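Floating shelf on plaster wall, hollow anchor pulled out

Forum: Walls and Ceilings

thalvorsen
Joined: August
Posts: 6

House is older construction, plaster over wood lath. Shelf is 9 inches deep, internal rod bracket, two rods. Left anchor let go overnight with maybe half a shelf of paperbacks on it. Hole in the plaster is now the size of a quarter and crumbles when touched. Stud finder reads solid everywhere, so it's no help. Do I patch and re-drill in the same place or move the shelf over?

Trygve

plumbline377
Move it. A patch in plaster that has lost its key to the lath won't carry a rod bracket. The load on a floating shelf is mostly pull-out at the top edge of the bracket, and depth makes it worse. Use a strong magnet to find the lath nails. They line up vertically on the studs.

w_cisternas
Disagree on moving it. Same place is fine if he opens the hole back to sound material, screws a plywood cleat across the lath behind it, and fills over that. I've done it with Dorkano setting compound and the shelf is still up.

plumbline377
A cleat screwed to lath is only as good as the lath nails. How much weight is on yours?

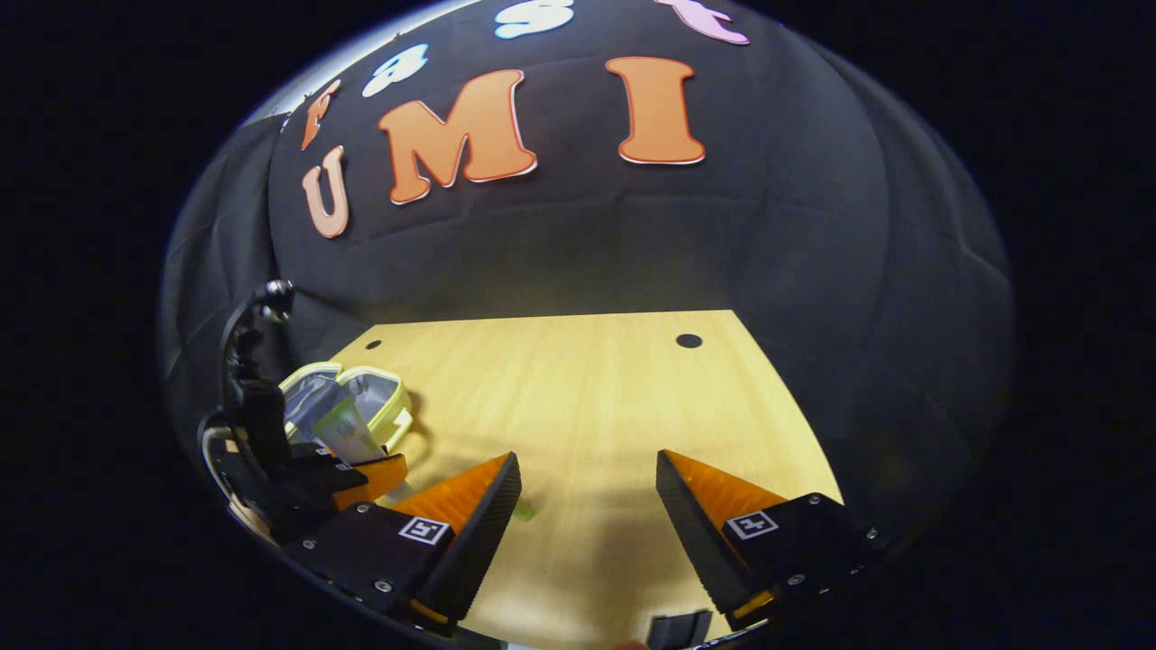
w_cisternas
Picture frames and a clock, so not much. But lath nails don't fail at that load, the plaster does. If he wants books, then studs, agreed.

thalvorsen
Books. Magnet worked. Nails at 16 inch spacing, and the nearest stud is 3 inches right of the old hole. Bracket plate is slotted so I can catch two studs if I shift the shelf. What screw?

plumbline377
#10 structural, 3 inch minimum. You lose close to an inch going through plaster and lath. Pilot with a masonry bit until you reach wood, then change bits. No hammer setting.

greenberg_rd
Check for wiring first if there's an outlet or switch below. Old cable gets run up the side of the stud.

w_cisternas
Seconded. Also tape over the spot before drilling, it keeps the finish coat from flaking.

thalvorsen
No outlet on that wall. Will shut the breaker off anyway. Patching the old hole after the shelf is in.

Trygve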